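Home Files Readme Issues History

# Rustcombe Jumble Sale Price List

Hello, and thank you for stopping by! This is the readme for a small table of prices taken from the handwritten sale books of the Rustcombe village jumble sale. I typed the whole thing up over a good many evenings with a pot of tea beside me, and Ansel Zamora very kindly checked my typing against the books (he found 13 mistakes, all mine, all now put right).

## What you get

- `prices.csv` – 157 rows, one for each lot sold
- `sellers.csv` – the stalls, by letter only
- `notes.txt` – my ramblings on the handwriting, which you may skip with a clear conscience

Each row of `prices.csv` has 11 columns. Most of them explain themselves, but these few could do with a word or two:

- `lot` – the number in the sale book. Some lots were split on the day and carry a letter after the number, so please read this column as text or your spreadsheet will make a mess of it.
- `asked` and `paid` – in pence. A blank under `paid` means the book was blank, and a nought means the thing was given away. The two are easy to muddle and I did muddle them for the whole of the first week.
- `kind` – my own sorting into clothes, books, kitchen, toys, garden and "other". "Other" is rather large, I'm afraid, as jumble tends to be.
- `sure` – a mark from 1 to 3 for how well I could read the entry, with 3 the clearest.

## Where the prices came from

Lucinda Begay kept the books and wrote in a lovely sloping hand that gets faster and wilder as the afternoon goes on. Her sevens and ones are very hard to tell apart after the tea break. Wherever I had to choose I went with the lower price and gave the row a 1 under `sure`, so you can leave those rows out if you'd like to be strict.
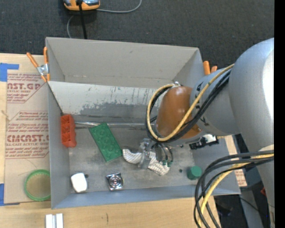 Mixed lots are the fiddliest part of the table, and I went back and forth over them more than anything else. The books often say only "bin, all in" with a single price, and I have kept those as one row with `kind` set to "other". For size I settled on three words, small, middling and large, and a big grey open-topped bin that takes up a good stretch of table goes down as large, whatever might be in it. Please don't divide the price by a guess at the contents – I tried it and the averages came out very silly.

## Using it

Do as you like with the table, and a mention of Rustcombe would be very welcome. If you spot a slip, open an issue with the lot number and I'll go and look it up in the book.

Last changed 12 June 2020.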